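4. PUESTA EN MARCHA DEL MÓDULO DE PERCEPCIÓN (exterior)

Sección válida para el planificador Kelmendi con la capa de percepción Olach. Si viene de la versión anterior, borre primero el perfil antiguo. No se migra solo.

Antes de empezar:
Batería cargada. Parada de emergencia probada, las dos setas. Cable de red al puesto de operador, no wifi para la primera carga. Lente limpia, paño seco.

PRECAUCIÓN: motores deshabilitados hasta el paso 4.3. El módulo puede publicar velocidades en cuanto arranca el planificador, aunque la pantalla siga en "espera".

4.1 Cargar el perfil de cámara

1. Abra la consola de Gikstead y seleccione el vehículo.
2. Menú Percepción, Perfiles, Importar. Elija el fichero de calibración que va con el número de serie de la lente. El de otra unidad carga igual y no da error, ojo.
3. Active "gran angular". Sin esta casilla el modelo trata la imagen como plana y las rectas de los lados salen curvadas en el mapa.
4. Guarde y reinicie solo el nodo de cámara. No hace falta apagar el vehículo.
5. Compruebe la frecuencia en la barra inferior. Por debajo de 10 imágenes por segundo no siga, revise el cable.

Nota: si la consola muestra "perfil huérfano", el fichero se guardó sin número de serie. Volver al paso 2.

4.2 Ajustar el suelo transitable

Hacerlo en el sitio donde va a trabajar el vehículo. Los valores de taller no sirven fuera.

1. Coloque el vehículo sobre pavimento llano, mirando hacia la zona más despejada.
2. Pulse Estimar plano. Espere al aviso. Tarda unos segundos, no mueva nada.
3. Fije la línea de horizonte. La automática suele quedar bien; si hay arbolado al fondo tiende a subirse a las copas, bájela a mano hasta la base de los árboles.
4. Ponga el filtro de juntas en "losas". En "asfalto" cada junta oscura cuenta como borde y el planificador la rodea.
5. Mínimo de región: 200 píxeles para empezar. Más bajo mete manchas y rayas del hormigon como obstáculos.
6. Guarde como perfil de sitio, nombre corto, sin espacios ni acentos.

Nota: los bordillos bajos se detectan por cambio de textura y por altura. Con luz difusa la altura pesa más. No baje el peso de altura para "limpiar" el mapa, se pierde el bordillo y el vehículo acaba en la hierba.

PRECAUCIÓN: el detector de bordillos no es un sistema de seguridad. Desniveles, escalones o fosos en el recorrido se marcan siempre a mano como zona prohibida.

4.3 Primera trayectoria

1. Una persona en el puesto, otra junto al vehículo con la seta en la mano.
2. Habilite motores. Velocidad en "lenta".
3. Dibuje una recta corta hacia delante, 5 metros. Nada de curvas todavia.
4. Pulse Simular. La ruta sale en verde si todo el ancho del vehículo cabe en suelo transitable. En ámbar, vuelva a 4.2.
5. Pulse Ejecutar. Parar si se desvía, aunque sea poco.
6. Repita en sentido contrario. Mismo perfil, sin reestimar.

Si va bien, ruta en L y después el recorrido completo.

4.4 Comprobación de la vista

Panel Cámara, vista cruda, capas apagadas. Con el vehículo parado en el punto de salida.

Mire tres cosas: las juntas del suelo se distinguen cerca, los bordillos a los dos lados se siguen hasta el fondo, y el paso central queda libre entre ellos. Si los postes se confunden con el cielo, no pasa nada, el planificador no los usa para localizarse. 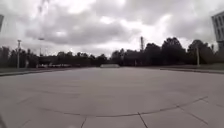
Con la vista comprobada, encienda la capa de suelo y deje la exposición en "suelo", no en "global". En global manda el cielo: un claro entre nubes y el pavimento se va a negro, la máscara parpadea. La exposición por zona se calcula solo en la mitad inferior.

Los objetos bajos y lejanos (bloques, barreras, coches aparcados) entran en el mapa como "sin clasificar" hasta que hay detalle suficiente. Es normal. Cuentan como obstáculo desde el primer momento.

4.5 Registro

1. Active la grabación antes de cada prueba. Buffer en 1000 mensajes, más alto y la consola se queda pillada.
2. Al terminar, Exportar, Completo. El formato reducido no lleva la calibración y soporte de Plelmont lo va a devolver.
3. Anote versión de Kelmendi, versión de Olach y perfil de sitio en el campo comentario.

Fallos frecuentes

Máscara vacía: perfil de cámara sin cargar o nodo parado. Repetir 4.1.
Mapa inclinado: plano estimado con una rueda sobre el bordillo. Repetir 4.2 desde el paso 1.
El vehículo no arranca con la ruta en verde: motores deshabilitados o seta enclavada. Gire para soltar.
Ruta a tirones: filtro de juntas en "asfalto".

Parámetros avanzados en la sección 5. No tocar sin copia del perfil.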